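Two nights at the Farkanora and I already want to go back! We got in at 9, dropped the bags and went straight up to the thermal baths on the roof, which stay open until midnight. The big pool is salty enough to float in, and I did, for ages. 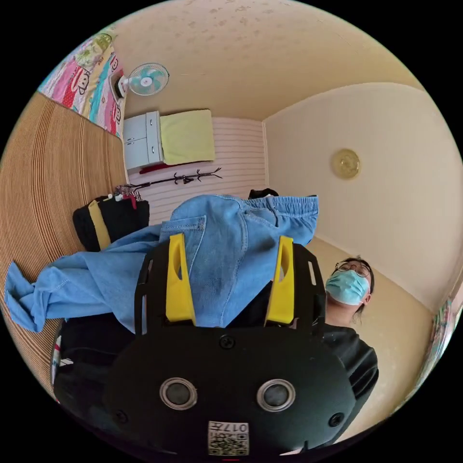
The steam room next door smells of eucalyptus and mint - go there second, then the cold plunge if you're brave (I lasted 17 seconds). Breakfast runs late, so sleep in. And ask for a room on the garden side, it's so quiet.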